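Prüfliste Handgreifer, Einsatz in Wohnräumen
Projekt Lisonia, Standort Lulthorpe
Fassung nach dem Vorfall im Oktober, mit Anmerkungen

Liebe Kolleginnen und Kollegen,

die alte Liste passte auf eine halbe Seite, und ich weiß, dass viele von euch sie gerade deshalb mochten. Die neue ist länger geworden, und ich bitte euch trotzdem, sie vor jedem Durchgang in Ruhe durchzugehen, am besten mit einer Tasse Kaffee, die bitte nicht auf dem Arbeitstisch steht (dazu unten mehr).

Was war passiert: Beim Üben mit Essstäbchen und Geschirr blieb im Oktober am Nachmittag, beim Griff mit der laufenden Nummer 621, ein Finger des Handgreifers halb geschlossen stehen. Die Person am Griff spürte den Widerstand, drückte nach, der Finger sprang auf, und die Hand ging mit einem Ruck zur Seite. Dabei wurde der Wasserkocher vom Rand gestoßen. Er war noch halb voll, das Wasser zum Glück nur noch lauwarm, und es blieb bei einem nassen Hosenbein und einem ordentlichen Schrecken. Die Werkstatt von Ullmont hat das Gerät danach zerlegt. Eine Gelenkschraube hatte sich so weit gelockert, dass die Schwinge verkantete, und unter dem einen Belag saß ein Krümel eingetrocknete Soße. Beides für sich wäre vermutlich nicht aufgefallen.

Bewertung der Punkte: i. O. / Mangel / offen. Wer einen Mangel einträgt, schreibt bitte einen ganzen Satz dazu, auch wenn es spät ist.

TEIL A: DAS GERÄT

1. Gelenkschrauben an beiden Fingern fest
Ergebnis: i. O.
Anmerkung: Mit dem Schlüssel prüfen. Mit dem Fingernagel merkt man eine Viertelumdrehung nicht, ich habe es selbst versucht. Nachziehen nur bis zum Anschlag des kleinen Drehmomentschlüssels, der liegt jetzt in jedem Koffer in der oberen Schale.

2. Greifbeläge sauber, vollflächig verklebt, ohne Risse
Ergebnis: Mangel
Anmerkung: Bei einem der Geräte löst sich der Belag an der unteren Ecke. Noch nicht schlimm, aber genau dort sammelt sich alles, was klebt. Gerät bleibt im Koffer, bis der Belag getauscht ist. Bitte keinen Sekundenkleber, so lieb das gemeint ist.

3. Leichtgang, zehnmal ganz auf und ganz zu
Ergebnis: i. O.
Anmerkung: Langsam drücken und dabei hinhören. Ein Knacken ist ein Mangel, auch wenn es beim zweiten Mal verschwindet.

4. Wartungszähler unter 2.000 Griffen
Ergebnis: offen
Anmerkung: Bei einem Gerät fehlt der Eintrag aus der Vorwoche. Ich habe in Lulthorpe nachgefragt und warte noch. Bis dahin gilt der Zähler als voll, und das Gerät geht zur Durchsicht. 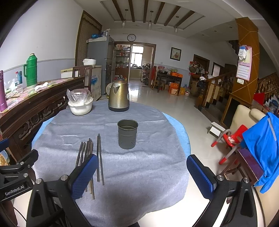
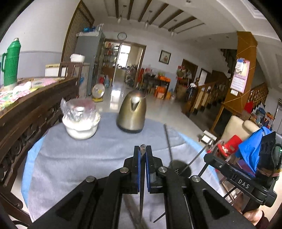
Gesine Ottensmeyer
Beauftragte für Arbeitssicherheit, Projekt Lisonia

TEIL B: DER TISCH

5. Wasserkocher, Thermoskannen und andere Gefäße leer oder außer Reichweite
Ergebnis: i. O.
Anmerkung: Auf den beiden Aufnahmen steht ein Wasserkocher mit auf dem Tisch, und das darf er auch, wenn er zur Aufgabe gehört oder einfach in diesem Haushalt seinen Platz hat. Wir wollen ja keine ausgeräumten Musterwohnungen. Er muss dann aber leer und kalt sein, und der Sockel darf nicht am Netz hängen. Deckel auf, hineinschauen, Deckel zu. Am Gewicht allein haben sich bei unserer kleinen Probe in der Werkstatt gleich mehrere verschätzt.

6. Tischdecke liegt so, dass sie nicht mitwandert
Ergebnis: Mangel
Anmerkung: Falten sind im Haushalt normal, und ich möchte nicht, dass jemand anfängt zu bügeln. Lose übereinanderliegende Decken rutschen aber gern, sobald ein Finger hakt, und dann kommt das ganze Geschirr hinterher. Vor dem ersten Griff einmal flach mit der Hand daran ziehen. Bewegt sich die obere Lage, kommt eine Antirutschmatte darunter. Die Matten sind bestellt, bei Vergara hieß es, sie kämen noch in diesem Monat.

7. Spitze, dünne und zerbrechliche Gegenstände nach Absprache
Ergebnis: i. O.
Anmerkung: Stäbchen liegen mit den dünnen Enden von der arbeitenden Person weg. Keramik und Glas bitte nicht ganz an die Kante. Wenn etwas zu Bruch geht, wird unterbrochen und gefegt, und zwar auch dann, wenn nur noch ein einziger Durchgang fehlt! Ich kenne euch.

TEIL C: DER RAUM UND DER MENSCH

8. Kabel, Laufwege, Pausen
Ergebnis: offen
Anmerkung: Der Punkt ist mir der wichtigste, deshalb steht er zum Schluss, wo man ihn noch im Kopf hat, wenn man anfängt. Das Kabel vom Griff gehört nach hinten über die Schulter oder mit der Klemme an den Gürtel. Es soll nicht quer über den Boden laufen, schon gar nicht über glatte Fliesen, auf denen man ohnehin leicht wegrutscht. Hocker und Kinderstühle, die näher als einen großen Schritt am Arbeitsplatz stehen, rückt man beiseite und stellt sie hinterher wieder hin, wie sie standen. Wo eine Treppe in den Raum führt, bleibt ihr Fuß frei, und die Bewohner wissen Bescheid, bevor wir loslegen.

Zu den Pausen: Am Tag des Vorfalls lief der Durchgang seit 74 Minuten ohne Unterbrechung. Das war nach der alten Liste erlaubt, und ich mache niemandem einen Vorwurf daraus, am wenigsten der Person am Griff, die sehr besonnen reagiert hat. Trotzdem ist das zu lang. Bis die Werte aus der Werkstatt vorliegen, wird nach jeder halben Stunde abgelegt, die Hand ausgeschüttelt und Punkt 3 wiederholt.

WENN DOCH ETWAS KLEMMT

Nicht nachdrücken. Griff loslassen, Gerät mit beiden Händen flach auf den Tisch legen, Kabel am Stecker ziehen. Danach darf man schauen, woran es liegt, vorher nicht. Finger gehören auch bei gezogenem Stecker nicht zwischen die Beläge; für Krümel liegt der kleine Pinsel im Koffer. Gerät mit dem roten Anhänger versehen und die Nummer des letzten Griffs aufschreiben, auch wenn es euch kleinlich vorkommt. Ohne die 621 hätte Ullmont die Stelle in der Aufzeichnung lange suchen müssen.

NOCH ZU ERLEDIGEN

Belag tauschen (Punkt 2), Werkstatt Ullmont
Zählerstand nachtragen (Punkt 4), Team Lulthorpe
Antirutschmatten verteilen (Punkt 6), sobald sie da sind
Kabelklemmen in allen Koffern prüfen (Punkt 8), alle

Wer die Liste an einer Stelle unpraktisch findet, schreibt mir das bitte an den Rand und lässt den Punkt nicht einfach aus. Die Idee mit dem Pinsel stand auch zuerst mit Bleistift auf einer alten Liste, und ich habe mich sehr darüber gefreut. Ausgefüllte Bögen kommen wie bisher in die blaue Mappe im Materialraum, der Durchschlag bleibt im Koffer.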